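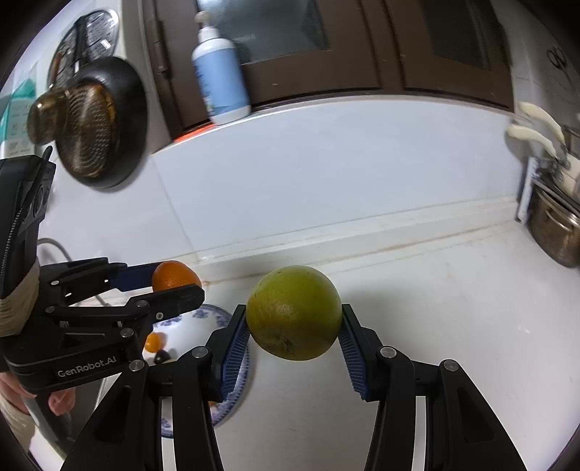 Both hand grippers on citrus, blue pads fitted.

Hand grippers – looking after the pair: FAQ

Last changed 27 Aug 2025. Questions to Macarena Durán at Cloncombe, or Fermín if it's about spares.

How often do the pads need cleaning?
End of every session with fruit. Peel oil gets into the ridges and then small things start slipping. Damp cloth, drop of washing-up liquid, wipe again with clean water, leave to dry open. No solvent. No scouring pad either, it rounds the ridges off.

And when do I swap them?
Every 2000 grips, or sooner if you can see a shiny patch in the middle. Always do both pads on the same gripper. One new and one old pulls the fruit over to one side.

Which way round does the pad go?
Ridges facing in. Push it home till it sits flat against the finger. If it rocks, there is muck behind it, take it off and look.

The jaws feel stiff.
Check the pivot screws first. Most stiff jaws we get were done up too hard by somebody. Back the screw off a quarter turn, work the jaw by hand, nip it up untill the side play goes. Still stiff – clean the joint, then one drop of light oil, wipe the rest. Keep oil off the pads!

The jaws feel loose.
Same screws, other direction. If one keeps coming undone put it on the sheet and tell Fermín, it probably wants a new screw. Don't glue it.

Fingers don't meet square at the tips. Does it matter?
For a pomelo, hardly. For a tangerine, yes. Close the jaw on a strip of paper and pull. Should drag the same top and bottom. If not, loosen the finger, line it up, tighten, try again.

How hard should it squeeze?
Enough to lift and no more. Big fruit with thick peel will put up with a lot, small soft ones split. Start light.

Can I swap parts between the two?
Pads yes. Fingers no, they wear in as a pair. Put them back where they came from.

What about the cable?
Leave a loose loop behind the hand so it doesn't tug when you turn your wrist. Look along it for nicks before you start. A nicked cable goes in the Lockwood box for repair, not back on the hook. Don't tape it.

The strap has gone sticky.
Hand wash, cool. Have a spare on meanwhile. Gualtiero keeps them in the drawer under the scales.

Can I use them near the sink?
Next to it, fine. Not in it. If one gets splashed, unplug, wipe, leave it overnight before pluging in again.

The reading is off after a pad change.
Normal, new pads are a bit thicker. Run the open/close check, fully open, fully shut, 100 times. Then set zero. Skip this and the widths will be wrong for the whole session.

When is the full strip-down?
Next one is September, at Prundum. Milagros Navarrete is doing both. Takes up to 300 minutes the pair, so don't book them that day.

Where do I write things down?
Green sheet by the door. Date, which gripper, what you did, initials. "Fixed it" is no use to the next person.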